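Plestbridge Equity Plan Services - Participant Support
Ticket: Restricted stock units missing from Skerville plan account after vesting
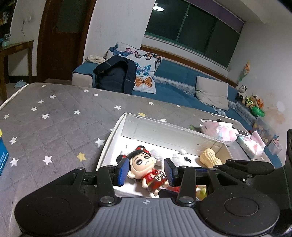
When are vested units available to sell?
Shares are released to the participant's account once the employer has confirmed the tax withholding, normally within 4 business days of the vesting date.

Status: Closed
Opened by: Nayeli Huamán, plan participant
Assigned to: Märta Haugen, Release Operations

Reported issue
The participant reports that 1,000 units vested in November and no longer appear under Unvested Awards. The share balance has not increased. The participant also asks why the grant summary lists 467 units under a separate heading.

09:40 - Vesting record located. All 1,000 units carry the status Pending Release. No shares have been lost or forfeited.

10:15 - The 467 units belong to an earlier grant, made under the Trollell plan before the two plans were merged. They remain unvested and are not affected by this matter.

11:30 - Withholding file from the employer reviewed. The participant's line was rejected for lack of a current tax residence. Rejected lines are held until the record is corrected.

13:05 - Participant asked to confirm tax residence under Profile, Tax Details. Confirmation received the same afternoon.

15:50 - Corrected line accepted. Shares withheld for tax and the remainder released to the participant's account. The release statement is posted under Documents.

Follow-up
The same rejection was found on other accounts moved from Trollell. Notices have been sent to all 2,864 transferred participants, asking them to review their tax details before the next vesting date. Participants whose accounts are held through Seixas should contact that office directly - Plestbridge cannot change those records.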